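Sundcombe Tabletop: Cup and Bottle
Data card, updated 2022-08-27

Summary
Sundcombe is a small set of tabletop recordings of everyday drinkware. The set has 218 clips in 4 groups. Each group uses its own mix of cups and bottles. This card covers the group called Jarnusel.

Objects
The cup is a plain pink plastic tumbler, wider at the rim than at the base. The bottle is white and slender, with a silver-colored neck, and is used without its cap. Both stand upright on a white table with white fabric behind it.

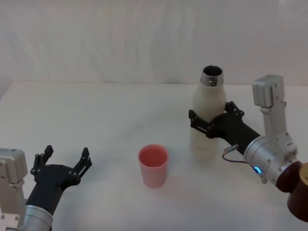
Ó Súilleabháin asked in July whether a lidded bottle should count as the same object. It should have its own label, the note said, as the outline at the neck changes and so does the height.

That was adopted. Lidded bottles are now listed under Onasitz, and older labels were changed to match - check your copy if you downloaded it before then.

Cup with tilted white container
Over 70 clips in Jarnusel are tagged cup_and_container. Use them for finding the rim and base of a pale object on a pale table. Shadows are faint, so simple thresholds on brightness tend to miss the base.

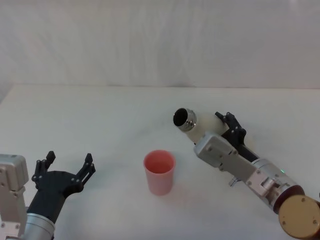 Known limits
Lighting is soft and even throughout. There are no patterned tablecloths and no glassware. Creases in the fabric are sometimes picked up as edges - mask the area above the far table edge if this matters.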